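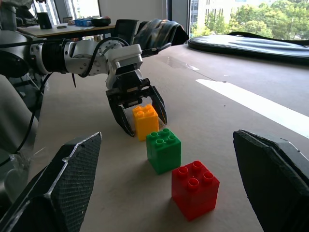 Toy bricks on the tabletop, gripper open over the yellow one.

POLLING STATION CHECK – NIRLEY WARD, MAY
Station: Rindbridge Hall, main room
Checked by: Graham Dobson
Start 4 pm

Electors on register: 1,000 for the building, split 598 (station A) and the rest B. Postal voters still to come off the B list.

1. Main entrance, step-free – OK. Ramp down, mat curling at one corner, taped. Will need doing again on the morning.

2. Second exit clear – NO. Stacked chairs in front. Asked for them to be moved, recheck before opening.

3. Exit signs lit – OK

4. Extinguishers in date – OK, both. Tag on the kitchen one hard to read but its there.

5. Booths – 4 up. Low one wobbles, swap the leg from the spare at Carnon Road. Pencils on strings, two strings too short for a left hander.

6. Ballot boxes – empty, seals bagged, numbers match sheet. Don't seal until 7 am and show the first voter if they ask.

7. Notices – large print up. "How to vote" poster missing from booth 3. Tactile device in the box under the clerk's table.

8. Tellers – outside the inner doors only. Had this last time with both parties sat in the lobby. Mark a line with tape.

9. Party posters inside or on hall railings – one, Humphreys, cable tied to the gate. Agent rung, says gone by tonight. CHECK

10. Lighting – car park lamp by the bins out. Reported to council, ref 443. Borrow a floodlight if not fixed, polls close 10 pm and its pitch black round there.

11. Heating – on, noisy. Clerks say they can live with it.

12. Phone signal – poor at station B table, fine by the window. Landline number on the wall is wrong, recieved new one from the office and stuck it over.

Result: pass subject to 2, 5, 7, 9, 10.
Recheck 6.15 am, keys with me.
GD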